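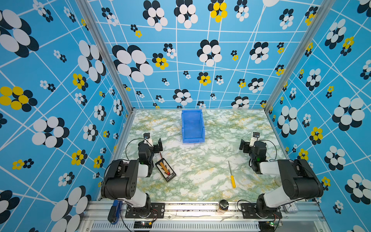

Report the Attempts, Not Only the Successes

Research groups working on two-armed manipulation have become used to publishing a single figure: the share of trials in which the task was completed. The Kirnmont laboratory has published such figures for several years. It is the view of this author that the practice should change, and that the laboratory should be among the first to change it.

The case is best made from our own records. In the Hovel study, a policy trained on 307 demonstrations was tested over 133 trials in which two arms were asked to place small workshop items in a bin. The success rate was respectable and was reported as such. What the rate did not convey was how the trials were ended. In several of them an arm closed on a screwdriver by the shaft, lost it, and tried again until the item was in the bin. Under our scoring rules, a trial of that kind counted the same as one completed cleanly at the first grasp.

A reader who wishes to build on the result needs to know the difference. Repeated grasping may be harmless with a hand tool. It is a good deal less so with a circuit board that has connectors along it and a wire attached, where a second or third attempt can pull on the wire or move the board out of reach of both grippers.

The objection usually raised is one of cost. Marking each attempt by hand takes time, and two people marking the same recording do not always agree on where one attempt stops and the next begins. This is a fair point. The Briritz protocol deals with it in part by fixing a simple rule: an attempt begins when the gripper starts to close and ends when it opens again. The rule is crude, and it misses pushes and nudges altogether. It can nevertheless be applied from the gripper signal alone, without anyone watching the recording.

A second objection is that the appearance of the cell affects the outcome as much as the policy does. Patterned walls and a veined table top are put in front of the cameras so that a policy will not depend on a plain background. Karagiannis, our earlier test series, used 7 such backgrounds and reported only the average. Here too the average hid the matter of interest, as 2 of the backgrounds accounted for most of the failed grasps.

The laboratory should therefore publish, for every trial, the number of attempts, the background in use and the reason the trial was stopped. Past studies should be rescored where the gripper signal has been kept. Some published rates may look weaker as a result, and the authors concerned should be given the opportunity to comment before the revised tables are released.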